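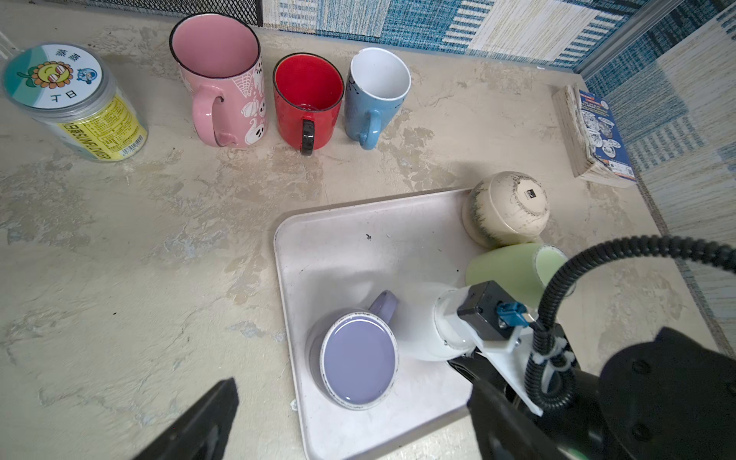
Jade Ashworth asked that the kitchen and break room be checked first this time, before the dishwasher goes on, and that the comments say which outlet is meant instead of "the one by the sink."

Destbridge House, Hartley Road
Shared areas, electrical and fire check, March
Checked by: Clive Lockwood

Kitchen
1. Outlets near the sink trip on test button – Pass. Left outlet tripped and reset. Right outlet needed a second press to reset. Watch it.
2. Countertop kept clear of cords – Pass.
3. Kettle cord and plug – Fail. Outer cover split near the plug. Taken out of use and tagged.
4. Microwave door seal – Pass.
5. Fire blanket in place, pull tabs hanging free – Pass.
6. Extinguisher gauge in green – Pass. Pin and seal present. Tag initialed.
7. Hot water at the tap, limit 120 F – Not done. Thermometer battery dead.

Break room
8. Space heater – Fail. Plugged into a power strip again. Moved to the wall outlet. The heater is 1000 watts on low and should not share with the coffee maker.
9. Space heater tip switch – Pass.
10. Clearance around baseboard heater – Fail. Recycling box pushed against it. Moved.
11. Smoke alarm – Pass. Tested with the button, heard from the hall with the door shut.

Hall and stairs
12. Exit sign lit, both sides – Pass.
13. Emergency light, 30 second test – Pass on the lower landing. The upper one faded before the end. New battery ordered from Gukell, part 545.
14. Handrail tight – Pass. One bracket screw turned in a quarter turn.
15. Stair treads – Pass, with a comment. The edge strip on the fourth step is lifting at the left end. Glue it before it gets worse.
16. Door closer on the back door – Fail. Door stops short of the latch unless pushed. Adjusted twice, still catching. Tinasance fitted it and should come back to it.

Storage closet
17. Nothing stacked within 18 inches of the sprinkler head – Pass.
18. Electrical panel clear and labeled – Pass. The 200 amp main is marked. Breaker 14 has no label.

Open items: 3, 7, 13, 15, 16, label for breaker 14. Jade to call Tinasance. Recheck item 7 when the battery is in.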